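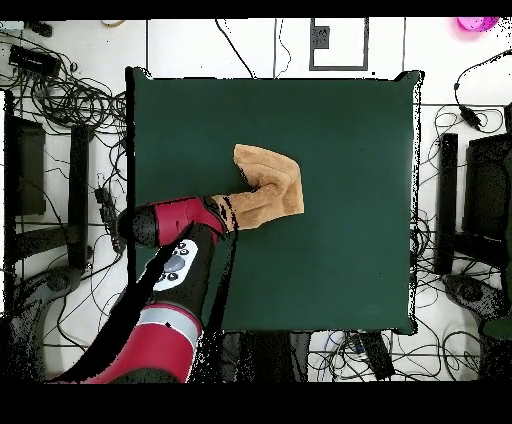

Tan terry towel on a green mat.

Towel and linen service: frequently asked questions

Which properties does Lurkis Linen cover?
Motels, clinics, gyms and holiday units on the Zomeris and Istex delivery runs. Addresses outside these runs are quoted separately.

What is the minimum order?
One full cage per delivery. Part cages are charged at the full cage rate.

What does the GSM figure on the order form mean?
Grams per square metre of dry fabric. A higher figure indicates a heavier towel, which absorbs more and takes longer to dry. Hand towels and bath towels are ordered by the same scale. Bath mats are listed separately.

Why do new towels shed lint?
Short fibres left from weaving and shearing work loose in the first few washes. New stock is washed twice before issue. Some lint after that is normal and should be cleared from the dryer screen after every load if you launder on site.

Can we use fabric softener?
No. Softener coats the cotton loops and reduces absorbency. It also builds up on dryer moisture sensors. If towels have gone stiff, check the detergent dose and rinse level first.

What colours are available?
White, tan and charcoal. Tan and charcoal are vat dyed and tolerate oxygen bleach at label dose. Chlorine bleach will strip the colour – usually in patches – and the item will be charged as damaged.

How should used towels be returned?
Loose in the blue bags, tied at the neck. Folding is not required. Towels that are wet through should be spun or hung before bagging, as mildew can mark cotton within two days in warm weather. Maximum bag weight is printed on the tag.

A loop has pulled. Is the towel finished?
Usually not. Terry loops are not knotted, so a pulled loop can be trimmed level with scissors and the weave will hold. Do not pull it further. Frayed hems should be set aside and tagged for repair.

How much will towels shrink?
Allow about 5 per cent in length. Most of it occurs in the first washes, before the stock reaches you.

What is the Kinnunen grade on my invoice?
Our internal wear grade. Grade 1 is new or near new, and grade 2 has visible wear but full absorbency. Anything below grade 2 is withdrawn and sold as rags.

How do I change a standing order?
Use form 646 in the customer portal. Changes lodged by noon on Thursday apply to the following week's run. Later changes roll over to the week after.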